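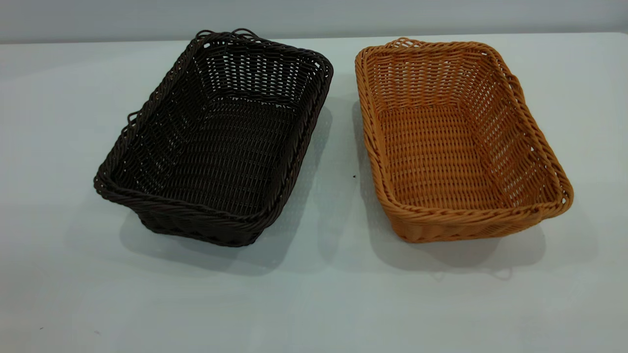

Heria, the home goods importer, has changed the way it labels woven storage products after an internal review found that shoppers and store staff were using the word "rattan" for at least five different materials. The new labels took effect with shipments received after July 8, 2017, and cover baskets, trays, hampers and lidded boxes. Under the old system a dark brown rectangular basket woven from thin round strands, with small regular gaps in the flat bottom, could be sold under the same heading as a basket made from peeled cane. The two behave differently in storage, in cleaning and in shipping, and the company said the shared heading had become a source of returns.

The revised label carries three lines. The first gives the strand material as natural, paper or synthetic. The second gives the frame material, if there is a frame. The third gives the maximum load in pounds, measured with the weight spread evenly over the bottom and the basket resting on a shelf. Loads for carrying by the handles are listed separately and are lower in every case.

Obed Ansah, who manages product data for Heria, said the load line took the longest to settle. Suppliers had been reporting figures obtained by different methods, and some had reported none. The company retested its full woven range of 978 items starting in March. Each item was loaded in steps, left for 24 hours at each step, and measured for sag at the center of the bottom panel. An item was rated at the last step before sag passed 2 percent of the length of the long side.

"The old numbers were not wrong so much as unrelated to each other," Ansah said. "One supplier hung the basket from a hook. Another put it on a bench and stacked tile on it until a strand popped."

Of the items tested, 300 received a lower rating than the one previously printed. Most of these were open-weave pieces without a frame, in which the vertical stakes carry nearly all of the weight. Paper strand items showed the widest spread between samples of the same model. Heria attributes this to humidity in the test room during the first two weeks, and the affected models were run again after the room was brought under control. The second set of results was used.

Synthetic strand is generally an extruded polyethylene or similar plastic. It does not take up water to any useful degree and can be rinsed, but it softens in heat and should be kept away from radiators and car windows. Natural cane tolerates heat better and becomes brittle if kept too dry. Care cards printed under the old heading gave one set of instructions for both, including a recommendation to mist the weave every few months. That step does nothing for plastic. The cards have been withdrawn.

The material line has also affected freight. Plant fiber goods may be subject to inspection on arrival, and mixed cartons described only as rattan were sometimes held while the contents were checked. Heria now requires suppliers to pack natural and synthetic goods in separate cartons, with the strand material printed on two adjacent sides. Plasemen, which handles warehousing for the company, has assigned the groups separate rack locations – natural fiber on the upper levels, plastic and paper below.

Two of Heria's house lines are affected in different ways. Darko, the lower-priced line, is synthetic throughout and needed only the new label. Risteo combines cane, paper and synthetic pieces under a single set of model names, and some of those names will be retired. Buyers placing repeat orders for Risteo items should use the new item codes, as the old codes will not be accepted once current stock is sold.

Oona Ikonen, who oversees the Risteo line, said the finishes will stay the same and that prices are not changing as a result of the relabeling. "A customer matching a basket bought last year will be able to do it," she said. "The code is different and the description is longer."

Retailers holding stock with the old labels may sell it as is. Replacement stickers are available on request in sheets sorted by item code. The load test procedure will be sent to suppliers with the next order packet.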